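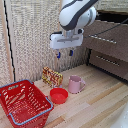
Figure 2. The Bistova cell with the arm raised over the table. The gripper has blue fingertips; a red basket stands at the lower left.

3.2 Cell setup and upkeep

All trials were run in one cell, which we call Bistova. It consists of a single white arm, a two-finger gripper and a light wooden table, with a fixed camera that covers the table and the gripper (Figure 2). The control software is Lorar, running on a desktop machine outside the reach of the arm. The arm works from above, so its base takes up no table space.

The objects in Figure 2 are a snack box, a pink mug and a small red bowl. They were chosen because they call for different grasps. The box stands on its narrow side and can be pinched across its thickness. The mug can be taken by the rim or the handle. The bowl is shallow and gives the fingers little to hold, and most of our changes to the fingertips were made with it in mind.

The fingertips are the part that wears fastest. We replaced both tips every 150 grasps, even when only one showed marks, so that the pair stayed matched in grip. After each change the gripper was closed on a 40 mm gauge block and the reading was compared with the value stored in Lorar. If the two differed, the finger zero was set again before any further trial. Early on we skipped this step after a tip change, and the next batch had to be thrown out.

The cable at the wrist needed more care than we had planned for. It leaves the wrist on a diagonal and has to follow every turn of the last joint. In the first weeks it was tied too short, and the gripper lost power at the far end of its rotation – a fault that looked like a software error until we moved the joint by hand and watched the connector. We retied the cable with a longer loop and limited the joint range in software. The fault did not come back.

Camera calibration was checked each morning with a printed board laid flat on the table. Over the whole study the camera had to be recalibrated twice, both times after the table had been moved for cleaning. We then marked the position of the table legs on the floor. The basket was put back against a taped corner before each run, as the Bullis planner assumes a fixed drop area and does not search for it.

In total the cell completed 2137 grasps. It was stopped 51 times for unplanned work, and loose fingertip screws were the most common cause. Thread lock was applied from August on. Stops for planned tip changes are not included in this count.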